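홈 | 구단 소개 | 선수단 | 공지사항 | 회의록 | 오시는 길

분류: 구단 운영 > 이사회 회의록

마닌넨(Manninen) 축구단 정기 이사회 회의록

일시: 2022년 7월 6일 오후 2시
장소: 구단 사무동 회의실 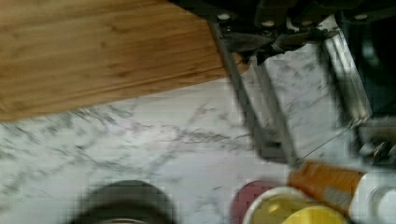 1. 출석 및 성원 확인

의장: 민투 매켈래(Minttu Mäkelä)
출석 이사: 오나 사볼라이넨(Oona Savolainen), 올란레와주 오두코야(Olanrewaju Odukoya), 에이노 할로넨(Eino Halonen)
서기: 발테리 윤투넨(Valtteri Juntunen)

의장은 정관에 따른 의사정족수가 충족되었음을 확인하고 개회를 선언하였다. 의사일정은 사전에 배포된 안대로 채택하되, 오두코야 이사의 요청에 따라 유소년 선수 등록 건을 기타 안건에 추가하기로 하였다.

2. 전차 회의록 승인

서기가 전차 회의록을 낭독하였다. 사볼라이넨 이사는 훈련장 사용 시간에 관한 문구 중 "협의하였다"를 "합의하였다"로 정정할 것을 요청하였으며, 이의가 없어 정정된 내용으로 승인하였다.

3. 선수단 운영 보고

할로넨 이사가 선수단 운영 현황을 보고하였다.

가. 여름 이적 기간 중 선수 두 명의 임대 영입을 추진하고 있다. 한 명은 왼쪽 측면 수비수로 원소속 구단과 조건 합의를 마쳤으며, 메디컬 테스트 일정만 남아 있다. 다른 한 명은 중앙 공격수로, 급여 분담 비율에 관한 이견이 해소되지 않아 협상이 계속되고 있다.

나. 지난 시즌 후반기에 무릎 부상을 당한 주전 골키퍼는 개별 훈련을 소화하고 있다. 의무팀은 복귀 시점을 확정하지 않았으며, 개막전 출전 여부는 감독과 의무팀이 협의하여 결정한다.

다. 계약 만료 예정 선수에 대한 재계약 협상은 12월 이전에 개시하는 것을 원칙으로 한다. 오두코야 이사는 지난 시즌 협상이 지연되어 주장급 선수가 자유계약으로 이탈한 사례를 언급하며, 협상 개시 전 이사회에 대상자 명단을 먼저 제출할 것을 요구하였다. 할로넨 이사는 이를 수용하였다.

사볼라이넨 이사가 중앙 공격수 영입이 무산될 경우의 대안을 질의하였다. 할로넨 이사는 2군 소속 공격수의 승격을 우선 검토하고 있으며, 추가 영입은 이적 예산 범위 안에서만 진행하겠다고 답변하였다. 의장은 해당 협상의 결과를 확정 즉시 서면으로 통지하도록 지시하였다.

4. 유니폼 후원 계약의 건

사볼라이넨 이사가 플레르넬(Plernel)과의 유니폼 전면 후원 계약안을 상정하였다. 계약 기간은 2년이며, 연장 시 플레르넬이 우선 협상권을 갖는다. 소매 부분 후원은 기존 후원사인 에디에르(Edier)가 현행 조건으로 유지한다.

오두코야 이사는 두 후원사의 표장이 같은 면에 노출될 경우 에디에르와의 기존 계약에 저촉될 소지가 있는지 확인을 요청하였다. 사볼라이넨 이사는 법률 자문 결과 저촉 사항은 없으나, 원정 유니폼의 배색에 관하여는 에디에르의 사전 서면 동의가 필요하다고 설명하였다.

할로넨 이사는 유소년팀 유니폼에도 동일한 표장을 부착하는지 질의하였으며, 사볼라이넨 이사는 본 계약의 적용 대상이 성인 1군에 한정된다고 답변하였다.

의결: 출석 이사 전원 찬성으로 원안 가결. 단, 에디에르의 서면 동의를 수령한 후 계약을 체결하는 것을 조건으로 한다.

5. 홈경기장 동측 관람석 보수의 건

오두코야 이사가 동측 관람석의 보수 계획을 보고하였다. 보수 대상은 800석을 넘으며, 좌석 교체와 통로 난간 보강을 포함한다. 공사는 구역을 나누어 시행하고, 홈경기 전일과 당일에는 작업을 중지한다.

시공업체 선정과 관련하여 주티츠(Zutitz)가 제출한 견적서를 검토하였다. 의장은 배수로 정비 항목이 견적서에 포함되어 있지 않음을 지적하고, 해당 항목을 반영한 수정 견적을 받아 차기 회의에 다시 상정하도록 하였다. 공사 기간 중 동측 시즌권 소지자의 좌석 이동 방안에 대하여는 사볼라이넨 이사가 안내문 초안을 작성하기로 하였다.

의결: 보류. 수정 견적 접수 후 재심의한다.

6. 시즌권 판매 현황

사볼라이넨 이사가 시즌권 판매 현황을 서면으로 보고하였다. 기존 소지자의 갱신은 예년과 비슷한 수준이나 신규 구매는 다소 부진한 것으로 나타났다. 할로넨 이사는 개막 전 공개 훈련을 실시하여 현장 판매와 연계할 것을 제안하였고, 의장은 감독의 동의를 전제로 이를 추진하도록 하였다. 가족석 할인율은 현행대로 유지한다.

7. 기타 안건

가. 유소년 선수 등록: 오두코야 이사는 일부 선수의 보호자 동의서가 접수되지 않아 협회 등록이 지연되고 있다고 보고하였다. 서기가 해당 가정에 개별 통지하고, 마감일까지 접수되지 않은 선수는 추가 등록 기간에 신청하도록 한다.

나. 원정 경기 이동: 장거리 원정 시 전날 이동을 원칙으로 하되, 숙박비는 운영 예산 내에서 집행한다. 세부 기준은 할로넨 이사가 작성하여 회람한다.

다. 훈련장 잔디: 보조구장 북측 골문 앞 잔디의 마모가 심하다는 감독의 의견이 전달되었다. 보식이 끝날 때까지 세트피스 훈련은 남측에서 실시한다.

8. 후속 조치 사항

- 중앙 공격수 협상 결과 서면 통지: 할로넨
- 재계약 대상자 명단 제출: 할로넨
- 에디에르 서면 동의 수령: 사볼라이넨
- 동측 시즌권 소지자 안내문 초안: 사볼라이넨
- 주티츠 수정 견적 접수: 오두코야
- 보호자 동의서 미제출 가정 통지: 윤투넨

9. 폐회

차기 회의 일정은 수정 견적의 접수 시기를 고려하여 의장이 별도로 통지한다. 의장은 더 이상의 안건이 없음을 확인하고 폐회를 선언하였다.

의장 민투 매켈래
서기 발테리 윤투넨

문의: 마닌넨 축구단 사무국 | © 마닌넨 축구단. 무단 전재 및 재배포 금지 | 맨 위로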